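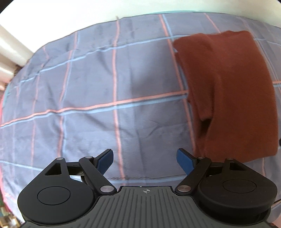 Fig. 7: Jaws open, with the folded garment ahead of the right finger.

7. When a jaw sticks or slips

Use this section if the Turnar hand gripper drops cloth, closes late or shows fault 884.

1. Let go of the garment and take the gripper off the bed.
2. Press each finger pad with your thumb. A pad that moves must be refitted. 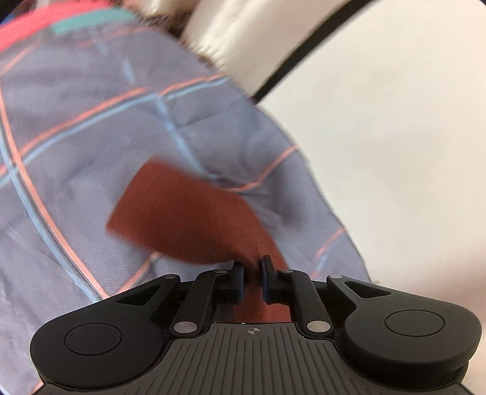 3. Check the pivot pins for lint - knitwear sheds a lot of it. Clear them with a dry brush. Do not oil them.
4. Open and close the jaws fully. If they stop short, go to step 5. If not, carry on working. 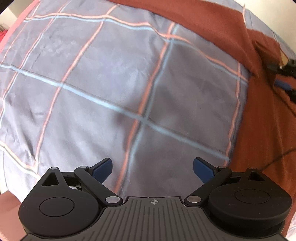 5. Unplug the cable, wait for the light to go out and plug it back in.

CAUTION: Keep fingers out of the linkage while the cable is connected. The jaws can close without warning after fault 884.

Note: Replace both pads after 500 hours, even if only one is worn. 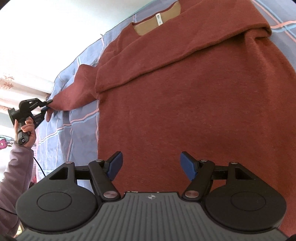

Fig. 8: Left gripper closed on a sleeve end, right gripper open.

6. If the fault comes back, stop and return the gripper to Brindetham.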